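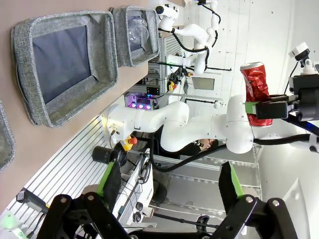
Jozefína Vávra asked at the end of the last session why we're spending a whole unit on rubbish when the arms could be doing something flashier, and could she please skip to the flashy part. Great question, and I want to answer it properly in these notes!

Sorting is where everything you've learned so far meets. A can that's been crushed has no neat axis to line up with, so the tidy cylinder model from Unit 2 won't get you far. You have to pick a grasp from what the camera gives you, close the fingers, check you're holding something, and get it over the right bin. I still love watching a good grasp on a badly squashed can – it never gets old.

Unit 5: Sorting with the Kereama kit

The felt bins stay on the wooden tabletop for the whole unit. Clear plastic goes in one, metal in another. Clear plastic is the hard one for vision, so don't leave it until the night before (every year a few groups do).

Before you run anything:
- know where your emergency stop is and keep one person next to it
- check that the cable has slack through the full move, wrist rotation included
- start at 15 per cent speed and only go to 100 once your tutor has watched a clean cycle

Your practice set on the Sencombe drive has 319 labelled grasps. Read through the failed ones first. They're much more useful than the good ones, and a couple are pretty funny.

Assessment is 28 marks. Most are for the log, so write down what you tried, what the gripper did and what you changed. Colour-coded spreadsheets are welcome but not needed. A slow program with an honest log will beat a fast one you can't explain.

Flashy part for Jozefína: the final task mixes both materials in one pile, and you choose the order.

Bring your laptop charged. Lab opens at 9 am.

We use cookies to remember your course settings. Accept all | Manage preferences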